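The week the arm forgot how to let go

April 2022

I have been putting off writing this one up, mostly so I could pretend I'd learned something from it in an orderly fashion. I hadn't. I learned it the way I learn everything on the Liklow project, by standing next to a machine saying "huh" while it did the wrong thing again.

For anyone new: Liklow is my long-running attempt to get a robot arm to take cloths out of a basket and put them down somewhere else. My nephew's hamster could manage a fair bit of it. I have been at it since October.

The fault went like this. The arm would go down, close on a cloth, lift, swing over to the drop spot and open its fingers. Except that every so often it didn't open its fingers. It reported that it had, quite cheerfully, and went back for the next cloth with the first one still in its grip. Then it would push the whole lot into the basket, close a hand that was already closed, and log a successful pick.

I ran it 100 times on the Saturday and wrote down every one. It failed to release on 10 of them. That's an annoying number – too many to ignore, too few to catch while you're actually looking.
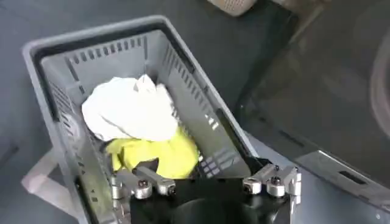

My first theory was static. I liked this theory because it required no work, and I defended it for two days. My second was the Kairys controller, which I blame for most things, including the weather. I rolled it back to the older firmware, lost all my saved positions, and got the same fault with fewer features.

The real culprit was on line 149 of my own script. I'd written a timeout so the program wouldn't sit there forever waiting for the fingers to report open. When the timeout ran out, it carried on as if they had. I remember being pleased with that line. There was even a comment beside it that said "should be fine."

The cable from the gripper had a tired connector, so now and then the open command never arrived. The timeout politely covered for it every time. A replacement from Zunis in Britthorpe cost me $62, and I grumbled about it all the way home.

The bit that bothers me is the safety side. Twice that week I'd reached in to straighten a cloth because the screen said "gripper open, idle." It was a guess wearing a status message. The fingers aren't strong enough to do real damage, but I'd rather not find out what they think of a thumbnail.

So a missed release now stops the arm dead and the program beeps at me until I come over. I also don't put my hand in the basket unless the power is off at the wall, whatever colour the little light is.

Next job is folding, or more likely the beep, which has already started going off for reasons of its own.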